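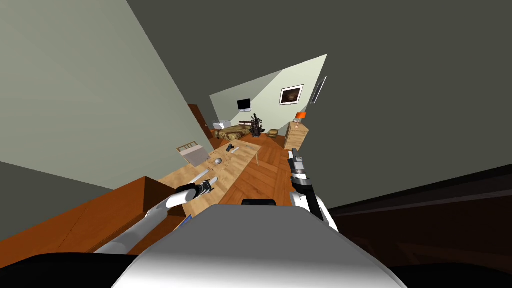 The Hiltard run was set to finish at trial 3,000, and by the evening of September 14, 2019 the counter stood at 47.

The tester had expected this. The rendering took most of the processor, and the contact solver took the rest. She had loaded the bedroom because it was the only room in the Lemska library with a table long enough for both arms. The herringbone floor cost time on every step. She could have swapped it for a flat grey plane and chose to leave it in.

The protocol was two pages long. Left arm: the Walczak gripper, parallel fingers, standard pads. Right arm: the Orkeck gripper, narrow fingers, no pads. Same controller, same gains, same objects. Each trial began with the left gripper above the near edge of the table, next to the white cylinders, and the right gripper raised and idle. The ring on the tabletop marked the permitted zone for the sphere. If the sphere left the ring, the trial was void.

Trial 48 was void. The Walczak closed on the first cylinder, the cylinder slid against its neighbour, and the neighbour rolled into the sphere. She wrote the code for that, which was 8, and reset.

Trial 49 was valid. Trial 50 was valid. In trial 51 the right arm moved.

It was not scheduled to move. She checked the command log and found no command. The joint angles showed a rotation at the wrist of 2 degrees, held for the rest of the trial and released at reset. She noted it as drift and reduced the time step.

With the smaller time step the counter advanced more slowly. Trial 52 took eleven minutes, and the wrist rotated by the same amount. In trial 53 she disabled gravity on the right arm, which ruled out load. It rotated again.

She rang the bench at Hiltard, where the physical pair was mounted. The night technician read her the encoder values for the right wrist over the phone. The arm was powered, in hold, with no trial running. The offset was 2 degrees.

"Since when?" she asked.

"It's in the log from this afternoon. We put it down to the brake."

"Is the bench linked to my session?"

"It was unlinked in the spring."

She asked him to read out the cable numbers at the back of the cabinet. He did, and she ticked them against the drawing. The port for the simulation link had a blanking plug in it. He pulled the plug, looked into the port and put the plug back.

She wrote all of this under Remarks, in the order it had happened. The form allowed six lines and she used the margin for the rest. Then she turned the view until she could look along the right arm from the shoulder, over the wrist. At zero the raised gripper pointed past the far side of the table at nothing in particular. With the offset applied, the line of the fingers ran down the room to the bedside and met the dark upright figure that came with the bedroom. The library listed it as decoration, static, no joints.

She opened its properties. There was no controller attached. She set its visibility to off, saved the room under a new name and started trial 54.

The right wrist stayed at zero. The Walczak took the first cylinder cleanly, and the sphere did not leave the ring.

The phone rang while she was entering the result. It was the technician at Hiltard, and he wanted to know what she had just changed.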